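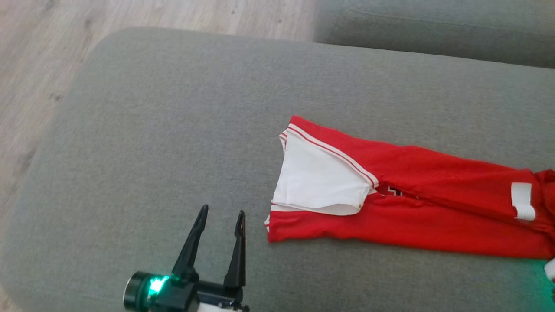 Flotileck to play new songs at the old grain hall in Prellevham

The drummer and songwriter Esben Fogh will bring his group Flotileck back to Prellevham on 24th March, for the first concert the group has given in the town in nine years. The evening will take place in the old grain hall by the harbour and will begin at half past seven. Doors open one hour earlier.

The concert is connected with the new record, which is called Sirnum and will come out in June. Most of the songs on it have not been played in front of an audience before. Fogh told us that the group will play the whole record from the first song to the last, and after a pause some older pieces which people in Prellevham may remember from the summer concerts in the park.

Fogh is 51 and grew up in the street behind the fire station. His first instrument was the piano, which he did not like very much, and he changed to drums when the school bought a used drum kit. He moved away to study, played for a long time in other people's groups, and began Flotileck together with two friends from the music school. The group sings in English and Danish, sometimes in the same song.

"I was for many years the man at the back," he says. "I did not think of myself as a person who writes songs. Then our singer was ill before a small tour, and I had to sing from behind the drums. It was quite terrible the first evening, but on the second evening I enjoyed it."

The new songs were written during two winters, mostly at the kitchen table with a small keyboard and a recorder. Fogh says that he worked slower than before. He would leave a song for some weeks and then listen to it again while he was doing other things, for example cooking or driving to the shop. When he could still remember the tune in the evening, he kept it. More songs were thrown away than were kept.

The record was made at the Waweru studio, a former bakery where the big room still has its tiled walls. The tiles give a hard and clear sound, and this was difficult for the drums. In the end they were moved to the corridor, with the door standing half open. The bass and the guitar were recorded in the big room at the same time, and the singing was done later.

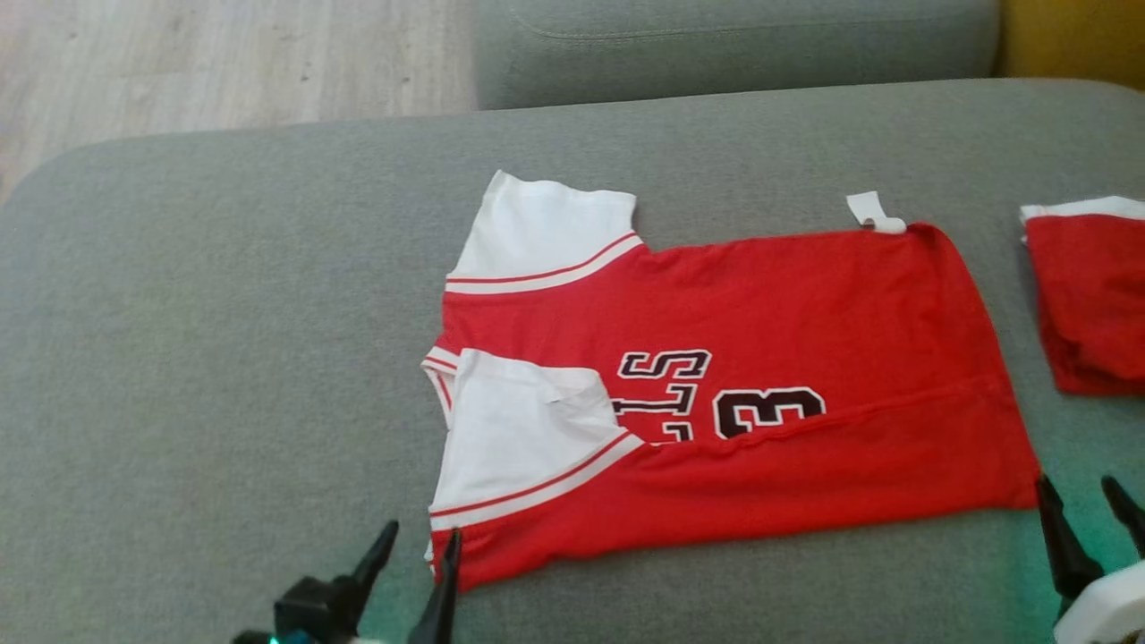

Red jersey with white sleeves, partly folded on a grey sofa.

The title song is the longest, almost nine minutes, and it has a part in the middle where only the piano is heard. Fogh plays it himself. He took lessons again for this, with the same teacher he had as a boy, and he says she has not become less strict.

At the concert the group will have five members. A cello has been added for the slow songs, and the guitar player will also use a small pump organ which belongs to the hall. The organ has been tuned this winter. It is a little lower than a modern piano, so the other instruments will have to tune down to it in the songs where it is used, and there will be short breaks for this.

The grain hall has places for 800 people when it is used for standing concerts. This time there will be chairs on the whole floor, which makes the number smaller. Fogh asked for this himself. He wants the audience to be able to sit, because the new songs are quiet and some of them are long.

"When I was 20 I would have laughed about a concert with chairs," he says. "Now I look for the chairs first."

Tickets are sold at the library and at the music shop in the main street. Those that remain will be sold at the door. Children under 12 do not pay, but they need a ticket too. The hall is heated, but it can be cool near the large doors, and visitors are advised to bring a warm jumper. There is parking on the harbour side, and the last bus towards the station leaves after the concert is finished.

After Prellevham the group will rest until the record comes out, and then there will be a tour of small halls during the summer. The dates are not decided yet. Fogh will also give a free drum lesson for beginners in the music room of his old school on the day after the concert. Sticks can be borrowed there.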